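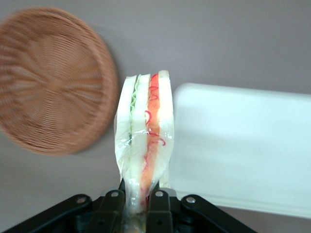 Fig. 1. Round woven basket and a wrapped sandwich, cut edge out.

Section 4: Packing the Mirngate Lunch Basket

I wrote this part of the guide after my third summer of packing lunches for the Mackay trail walks, so it's a bit more opinionated than the sections on cleaning and storage. Skip to step 1 if you're hungry.

Before you start

You'll want the basket, a roll of clear plastic film, a cutting board, and a long serrated knife. Give the basket a good shake upside down over the sink first (crumbs love to hide between the strands near the base). If you washed it, let it dry for 20 hours before any food goes near it. I know that sounds like forever. Wicker holds on to water!

Wrapping the sandwiches

1. Build the sandwich on soft white bread with the lettuce right up against one slice. Let the frilly edge come all the way out to the crust so you can see it once everything's wrapped.

2. Press down gently with your palm, then cut straight across. One long stroke is best – sawing drags the filling out the side.

3. Tear off 13 inches of film and lay it flat on the counter. Set the sandwich in the middle with the cut edge facing down, so that side gets one smooth layer and all the bunching ends up at the back.

4. Fold the long sides over, then gather the loose film at one end and twist it. Don't worry about wrinkles. Mine are always crinkly and they eat just fine.

Note: Kátia Marinho, who tested this section for me, likes to twist both ends like a candy. It looks adorable, but it takes up more room in the basket.

Loading the basket

5. Line the bottom with a cloth napkin. The spokes meet in the center of the base and make a little bump there, and a folded napkin evens it out.

6. Stand the sandwiches upright with the twisted end down and the layers showing. People can see what they're getting and you won't have nine hands digging around at lunch.

7. Tuck fruit along the outside and put anything crushable in last.

Caution: Don't lift a full basket by its rim. Put one hand flat under the base and steady the side with the other.

Caution: Sandwiches with meat, egg, or mayo need an ice pack. Slide it under the napkin, and keep it in a sealed bag so it doesn't sweat into the weave.

If you're packing the night before, keep the wrapped sandwiches in the fridge and load the basket in the morning. Tomato goes in a separate tub – see Section 5.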